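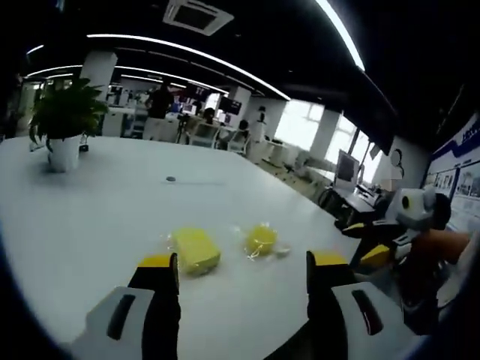

Why does a wrapped sponge take longer to put away than a bare one? The wrapping has to be gathered before the sponge can be placed, and loose film catches on the rim of the container and on neighbouring items.

3.2 Soft goods in film

The second group of items in the Nolldale tidying study consisted of cleaning goods kept in their packaging. Sponges were chosen for this group as they are light, give under slight pressure and are sold in several shapes. Salcedo and Yimer had earlier sorted household packaging into close and loose film, and we keep their terms. In close film the outline of the pack follows the outline of the item. In loose film the pack is larger than the item, and its folds and corners may lie well outside it.

Figure 2. Two yellow sponges in clear plastic on the white tabletop, the left one a rectangular block, the right one smaller and rounder in a loose bag.

The two sponges in Figure 2 differ in shape as well as in wrapping. The block lies at an angle and its film is crinkled, with bright reflections at the edges. The folded corner of the bag extends over the tabletop to the right of the rounder sponge. For the purposes of layout we treated such a corner as part of the item, so that the space allotted to a bagged sponge was set by the bag – a rule first proposed by Arrieta for bread and loose vegetables.

Participants were told to clear the table in any order and to leave the wrapping on. They were not told where to take hold. The full study comprised 912 clearing trials, divided into 4 blocks, with the soft goods placed in the second block. A trial was closed when the participant stepped back from the table. Packs that had split were withdrawn and replaced from the same batch.

Clear film also affected the written coding. Coders at Isach had difficulty in marking the edge of a bag against a white surface and tended to record the edge of the sponge instead. Van Hecke therefore revised the coding sheet in September, adding a separate entry for the furthest visible point of the film. Trials coded before the revision were coded again by a second reader. Differences between readers were settled by discussion – the earlier entries were kept on the sheet and are included in the appendix.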